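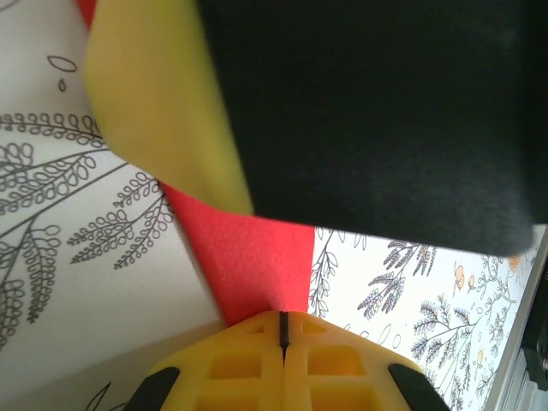
Foam sheets: charcoal gray, pale yellow-green, red.

Nov 16, 2022. Bench notes, glue trials, continued

Hide glue again. The October batch went off in the jar and smelled like a barn with a grievance, so I threw it out and started over with the Flirkstead pearls. Soaked 200 grams overnight in cold water. They swelled up the way they are supposed to and looked like something you would be served at a wedding by people who don't like you.

Heated in the double boiler until it ran off the brush in a thread. The thermometer on the boiler reads high. I know it reads high, I wrote it on the lid last winter, and I still spent a good while this morning turning the knob down because of what it said. Whoever uses it next: go by the thread.

Test joints were maple to maple, end of the offcut bin, rubbed joints with no clamps. Cut 6. Sized the end grain first on half of them with thinned glue and left the others bare. The bare ones drank it, as bare end grain does. Leaving all of them on the shelf above the radiator that doesn't work, and NOT the one above the radiator that does. See the October page for what happens on that one.

Also tried the Corasance liquid version, the kind with urea in it so it stays runny in the bottle. Very civilized. You squeeze it out and it sits there waiting for you to be ready, which after the hot stuff feels like cheating. Tack is poor. I had a joint slide off the bench while I was writing the previous paragraph, and it landed glue side down, naturally. Sanded it and put it back in the pile marked B.

Stool for the Lü order: the loose rung is still loose. I had planned to steam it out and reglue, but the old glue is something white and rubbery that steam only annoys. Picked at it with a dental tool until lunch. Vinegar on a rag softened it some. The mortise is now mostly clean and slightly bigger than it was, so there will be a shaving glued in there and we will not discuss it with the customer unless asked.

Grokside delivered the wrong sandpaper again. Ordered 220, got 900, enough to polish a battleship. I have written to them. If anyone has a use for it, it's under the sink, and please take more than you need.

To do:
Break the test joints. Sized ones first, and write down whether the wood goes or the glue goes. Last time I wrote "broke" next to every one of them, which helped no one, including me.
Scrape the glue pot before it turns to amber.
New label for the jar. "Do not open" has been tried and people open it.
5 more maple blanks if the planer is free, same width as today's.
Find the small cabinet scraper. It was on the hook yesterday.

Later: found the scraper. Apron pocket.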